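Robot cell check — Gaillard site, 19th October

Emergency stop tested: OK
Finger pads worn or split: no
Cables clear of walkways: NO. Blue cable by the power strip loops out across the floor. Reroute.
Bags and boxes stored away from cell: NO. Duffel bag still on boxes in the back corner.
Operator seating: comment. Packers now sit and watch for most of a shift — they asked for a swap every 16 minutes.

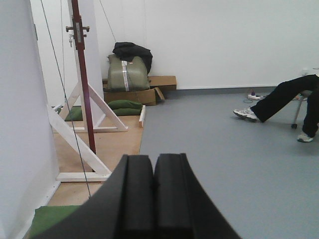 Itby Packing Department — Automation Safety

Recheck in 7 days. Stop button training still open for new starters.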